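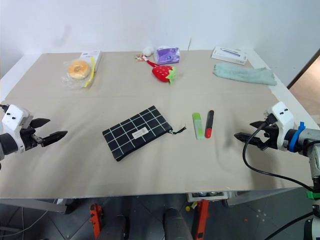

Swap table: what to bring in May
By Muthoni Sang
Last updated: May
Reading time: 1 min

The small-items swap is back on the ground floor at Rugemalira. Drop things off from 4 p.m. and put them straight on the table. Pens, markers, zip pouches and soft toys go quickly. Please test markers on scrap paper first. Last time we threw out 18 dried-up ones.

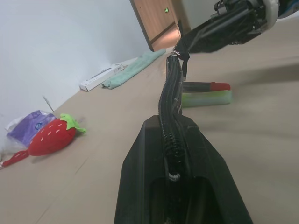 Food is fine if it's wrapped and from the same day. Leftovers go home with whoever is packing up. Plastic bags can be left for the next person to reuse. Please don't bring glass or anything with a battery.

Kimutai Lema has the list for the next table and is still short of kitchen things. New sponges and dishcloths would help.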